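The long afternoon of the small-town repair shop

May 17, 2018

The bell over the door at Satov has a crack in it and makes a flat sound, more of a clack than a ring. It has been there as long as the shop, which opened on the lower end of Grernport's high street 50 years ago and has sold, in that time, almost nothing new. People bring in kettles, radios, lawnmower starters, sewing machines and the odd accordion. Most of them go home again with the same thing they came in with, working.

Grernport once had 7 shops of this kind. It now has two, and the other one, Butkienė, deals only in clocks and watches. The rest went in the usual way. A lease came up, or a knee gave out, or a son moved to Wambridge and did not want the business. One is a nail bar and another has been boarded up since the winter before last.

The trade did not die for lack of broken things. Toasters fail as often as they ever did. What changed was the price of the next toaster. When a new one costs less than an hour of somebody's time, the sums are hard to argue with, and the people behind the counter at Satov do not try. They quote a price, and if the customer pulls a face they say where the recycling centre is and when it shuts.

What comes in instead is the thing that cannot easily be bought again. A food mixer that belonged to a grandmother. A record player with a wooden lid. Hearing aid chargers, oddly, in large numbers. In August it is fans, and in the first cold week of autumn it is electric blankets, which the shop will not touch. 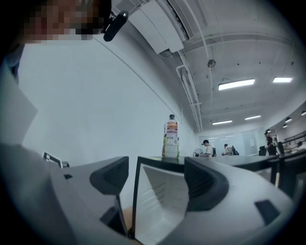 Parts are the daily trouble. Satov keeps its spares in tobacco tins and shallow drawers, and the drawers are labelled in three different hands, one of them close to unreadable. The stock book lists 1286 items, down to single springs. Some have been waiting for a buyer since before decimal coins. When a part is not in the drawers it has to be found, and finding it can take a morning on the telephone for something that sells for less than a cup of tea.

Newer goods are harder still. Cases are glued or clipped where they used to be screwed, and a clip that has been opened once tends not to close as well the second time. Some makers will send a diagram if asked politely. Many will not reply. The shop keeps a list of which are which, pinned up by the till, and customers have been known to copy it down before going to buy a washing machine.

Over at Butkienė the problem runs the other way. The old clocks are simple enough to mend and there is plenty of work, but it is slow. A striking clock has to be left running for days before it can be trusted, so the back room is always full and always loud on the hour. The waiting list is into the autumn. Customers grumble and then put their names down.

Wambridge, with its bigger rents, has gone for something different: a repair evening in the library, held monthly, where people bring an item and sit beside someone who knows how to open it. It is free, with a tin for donations. Satov was wary at first, expecting to lose trade. So far it has gained some — the evening sends on whatever it cannot finish, mostly motors and anything with mains wiring.

The lease at Satov comes up again next spring. The landlord has not said what he wants for it. In the meantime there is a queue on Saturdays, a shelf of finished jobs with paper tickets tied to the handles, and one accordion that has been ready for collection since Easter.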